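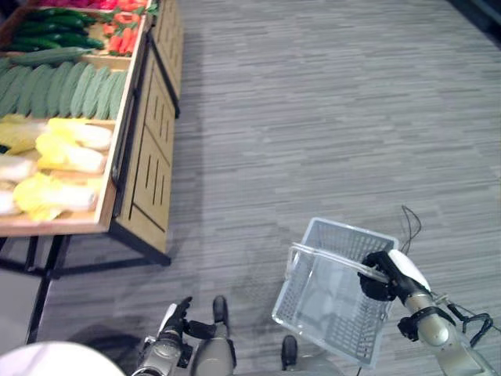
Napa cabbage in the low tray, cucumbers and carrots behind.

I love setting up a veggie stand, and tilted wooden trays make it so easy! Start with your bulkiest stuff. I lay the cabbages on their sides down low, then pack cucumbers snugly side by side so they don't slide.
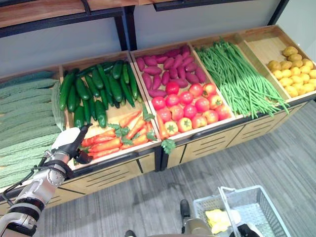
Page last changed: August, 2:42 pm

Next comes color. Put red tomatoes in front of the purple sweet potatoes — they look great together — and keep the carrots in their own tray (one always rolls in with my tomatoes). Let the long beans spill over the lip a little. Potatoes get pulled to the front of the bin so it looks fuller.

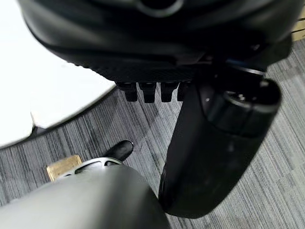

Once the bins are done, walk the whole stand slowly and push back anything hanging over the edge. I give it another tidy every 2 hours.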